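About Sitport Packaging Assessment

Independent testing of household containers and closures

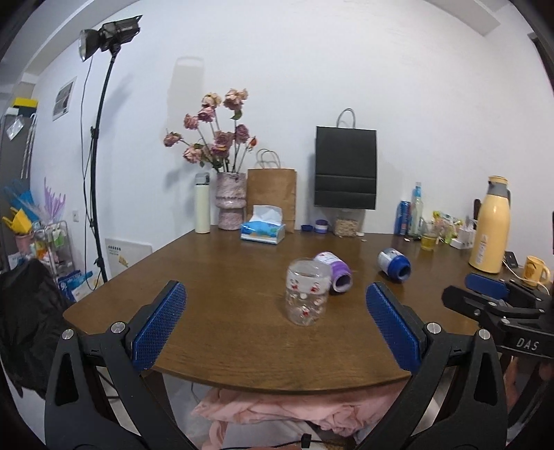

Sitport Packaging Assessment tests rigid and semi-rigid household containers for manufacturers, fillers and importers. The work covers closures, labels, wall strength and dimensional conformance. Most items submitted to us are ordinary domestic formats: clear plastic jars, such as the one with the small red and white cartoon figures, and capped white bottles with coloured labels. Containers are tested filled or unfilled according to the client's specification, and bottles are conditioned both upright and on their side, as a closure that holds in one orientation may weep in the other.

Background

The laboratory began as the quality section of Greritz, a contract filler of liquid detergents and personal care products. It became a separate business when outside enquiries exceeded the in-house workload. Greritz remains a client and is invoiced on the same schedule as everyone else. The original bench procedures were rewritten at separation and have been revised each December since then.

Facilities

We occupy 1088 square metres on a single level at Hamdan. Of this, 582 square metres is laboratory floor and the remainder is conditioning rooms, sample storage, offices and the loading dock. Hot conditioning is carried out at 40 degrees Celsius. Ambient conditioning is logged continuously and the record is supplied with the report on request.

The dock receives samples until 3 pm. Deliveries after that time are booked in on the next working day, and the turnaround period starts from the booking.

Scope of testing

Application and removal torque, screw closures
Leakage under reduced pressure
Top load and stack compression
Drop testing, flat base and corner
Label adhesion, rub resistance and edge lift
Neck finish dimensions and thread profile
Fill volume and brimful capacity

We do not test aerosols, glass under pressure or pharmaceutical packs. Migration and other chemical analysis is not carried out on site and we do not subcontract it.

Records

Results are held in Fitanine, a sample register written by our own staff. Each submission receives a number on arrival, and every measurement, conditioning interval and instrument calibration is entered against that number. The register currently holds 449 closed test programmes. Clients can view their own entries but cannot edit them -- corrections are made by reissue, with the superseded report kept on file.

Samples and retention

Please send production samples where possible. Prototype mouldings are accepted, and are labelled as such in the report. Each cavity of a multi-cavity mould should be bagged separately and marked with the cavity number. Mixed bags are returned unsorted at the sender's cost.

Tested samples are kept for six months from the report date and then recycled or disposed of according to material. Longer retention can be arranged at quotation stage, subject to storage space.

Quotations

Enquiries should state the container material, nominal capacity, closure type, product category and the standard or in-house method to be applied. A drawing is useful, particularly for neck finishes -- a photograph of the neck is not a substitute.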